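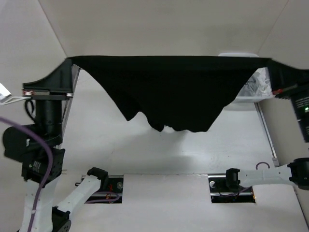
Cloth is floppy because of the way it is made. Most cloth starts as thread, and thread is made of thin fibers twisted together. The threads are not glued to each other, so they can bend and slide a little. That is why a shirt can fit around your shoulders and a piece of wood cannot. Hold a piece of cloth by two corners and pull. The edge between the corners goes nearly straight, like the top of the black cloth, but the part underneath has nothing pulling it sideways. It sags toward the middle and makes folds.

Why does it sag?

Gravity pulls down on every bit of the cloth. The top edge is being pulled from both ends, so it stays up. The lower part just hangs, and it drops until the cloth above stops it from going any farther.

Why are folds hard to see on black cloth?

We see a fold when one side of it looks lighter than the other. Black cloth soaks up most of the light that lands on it, so both sides look dark. On a white sheet the same fold is easy to spot.

Try it at home

You need a dish towel and a friend.

Hold one corner each, along the same side. Stand close together and look at the top edge. It droops. Now step back slowly until the edge is tight. Look at the bottom of the towel too. Then each take a second corner and pull gently, so all four corners are held. Where did the folds go?

Try again with a thick bath towel. Thick cloth does not bend as easily, so it makes fewer, bigger folds.

Written by Rebecca Gatti. Drawing page by Kevser Bayram.
April 29, 2018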